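Ticket: Audio drifts out of sync on "Flurden" video master
Status: Closed
Opened by: Gerrit Verhoeven
Assigned to: Darius Ghiță
Product: Wula (delivery and playout)
Priority: High

Original report

We have the final edit of the video for "Flurden", the second single from the Sorkstead album. It plays fine out of the edit suite. Once it goes through Wula and comes back as a delivery file, the vocal is late. At the start you can't tell. By the second chorus it bothers me, and in the last verse, where the singer is in close-up, anyone would see it.

I have tried the following before opening this:

Exported the master again from the same timeline. Same result.
Played the delivery file on two different computers. Same result on both.
Played the delivery file with the sound from the album master laid next to it. The two run together all the way through. So the sound in the delivery file is the right length and the picture is the wrong length, as far as I can judge.

The label wants the file before the premiere and the band's manager is asking for a link. I can send them the edit suite export as a stopgap but the broadcasters won't take that one.

Gerrit

Reply from Darius Ghiță

Hi Gerrit, thanks for testing with the album master, it saves us a step. Can you send me these:

The frame rate of the timeline, as shown in the project settings and not in the export window.
The frame rate of the camera files. If there was more than one camera, all of them.
The name of the delivery preset you picked in Wula.
The log from the failed job. Open the job, choose Details, then Save Log.

Please don't delete the bad delivery file. I'd like to compare it with the next one.

Darius

Reply from Gerrit Verhoeven

Timeline is 25. The band performance was shot at 25. The slow motion pieces in the bridge were shot at 100 and slowed down in the edit. The preset is called "Aerts Broadcast". It was on the list when I got my login and I was told to use it for everything that goes to television. Log is attached.

I forgot to say that the first single went through the same preset and had no problem. The only difference I can think of is that the first one had no slow motion.

Gerrit

Reply from Darius Ghiță

Log received. The slow motion was a fair guess, so I looked at that first. Your edit suite writes it into the master as ordinary frames, and Wula has no way of telling it apart from the rest. I cut the bridge out of a copy of the master and ran what was left. It still drifted, so it isn't that.

Next I compared the preset with the copy we keep on our side. Yours has been edited. Under Picture, the setting "Match source rate" is off and a fixed rate of 24 has been typed in. Under Sound, nothing has been changed. That fits what you found with the album master. The picture is being stretched to run at 24 and the sound is left alone.

Could you check who has edit rights on your presets? The change was made in April according to the history, but the history only gives the account name, and the account is the shared one.

Darius

Reply from Gerrit Verhoeven

The shared login is used by the whole video department and two freelancers. I asked. One of the freelancers did a tour documentary for a festival that wanted 24, and he changed the preset for that job and didn't change it back. He thought he was working on a copy. The first single was delivered before that.

What do I do now? Can I just switch the setting back on, or do I need a new preset?

Gerrit

Reply from Darius Ghiță

Make a new one. If you switch the setting back on in the old preset, any job waiting in the queue with the old values will still run with the old values, and you won't be able to tell from the name which is which.

Steps:

1. Pause the queue.
2. Go to Presets and choose Restore Original next to "Aerts Broadcast". Wula will offer to save the changed one under another name. Accept that, and put the number 24 in the name so the freelancer can find it.
3. Open the restored preset and look under Picture. "Match source rate" should be on and the fixed rate field should be gray.
4. Tick Lock Preset at the bottom of the page.
5. Remove the "Flurden" job from the queue. Restarting it is not enough, a restarted job keeps its old settings.
6. Add the master again as a new job and start the queue.

When it finishes, check the lip sync in three places: the first line, the second chorus and the last verse. Let me know either way.

Darius

Reply from Gerrit Verhoeven

Done as far as step 5. On step 6 I get "Source in use by another job" and the new job won't start. The queue is empty. I have logged out and in again and I have restarted my computer.

Gerrit

Reply from Darius Ghiță

The removed job has left a lock on the master. It clears by itself after 6 hours, but you don't need to wait for that. Go to Settings, then Storage, then Release Locks, and pick the master from the list. If the button is gray, it means you are on the shared login and have to ask for an admin.

Darius

Reply from Gerrit Verhoeven

Button was gray. Our admin released it and the job is running now - it says 7 minutes left.

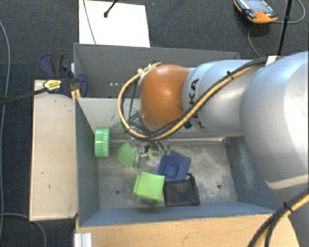 Antwerp, August 26, 2025

Delivery file is back. I checked the three places you listed and also the bridge. The vocal is in sync from start to end. I laid the album master next to it again and both sound and picture finish together. The file has gone to the label and they have confirmed that it opens on their side.

Two small things while the ticket is open.

The thumbnail Wula made is a black frame, because the video opens on black. I replaced it by hand with the still the band picked. Is there a way to choose the thumbnail before the job runs?

The title card shows the song title in capitals but the delivery sheet has it in lower case. I don't know if the broadcasters care.

Gerrit

Reply from Darius Ghiță

Good to hear. On the thumbnail: yes, open the job before you start it, go to Poster Frame and type a time. It takes the frame at that time. The setting belongs to the job, so you have to enter it for each video.

On the title: the delivery sheet copies whatever is in the Title field of the job. Wula doesn't read the title card. You can correct the sheet and send it again without a new delivery file.

I'd also suggest separate logins for the freelancers. Your plan includes 4 more than you are using. With separate logins the preset history will show a person's name, and you can leave edit rights off for anyone who doesn't need them.

Darius

Reply from Gerrit Verhoeven

Sheet corrected and sent again. I've passed the point about logins to our admin. You can close this.

Gerrit

Closing note

Cause: delivery preset changed to a fixed picture rate that did not match the source.
Fix: original preset restored and locked, old job removed, source lock released, master delivered again as a new job.
Follow-up: request filed with the Wula product team to show a warning when the preset rate and the source rate differ.
Closed by: Darius Ghiță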